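Creamery Notebook: February, Washed-Rind Trials, Batch 2904

Drarnport Dairy Workshop. Entry by Vimala Pisharody. 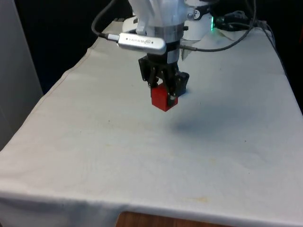 Make

Evening and morning milk were combined from the Baek herd. Culture was added at 88 F and the milk was left to ripen for 51 minutes before rennet. Flocculation was slower than in the previous batch. The curd was cut to hazelnut size, stirred gently, and drained under its own weight. Turned 4 times before the overnight rest.

pH at hooping was not recorded. The meter would not hold calibration and the spare is still at Trodska. Colleagues are asked to return it before the next make.

Brine and aging

Wheels were moved to the lower shelf of the second cave. Humidity there has been drifting down in the afternoons, and the pans should be refilled at the start of each shift. First wash is scheduled for day 11, using the Dikis brine at the weaker strength. The stronger brine gave a sticky rind and a bitter edge in the last trial, and its use is suspended pending a tasting.

Outstanding

Confirm salt weight per wheel. The figure on the wall chart does not agree with the make sheet.
Order boards. Two of the old ones smell of ammonia after scrubbing.
Decide whether this cheese is to be sold young at the farm store or held for spring.

Filed under: Make Notes, Cow's Milk, Aging Room
7 shares | 3 comments

Comments

curdside: Was the milk held overnight at 40 F or cooler? Ours flocculates late when it has been sitting.

V. Pisharody: It was held at 39 F. Calcium chloride will be tried in the next batch.

Rindwatcher: Please post the tasting results for the weaker brine.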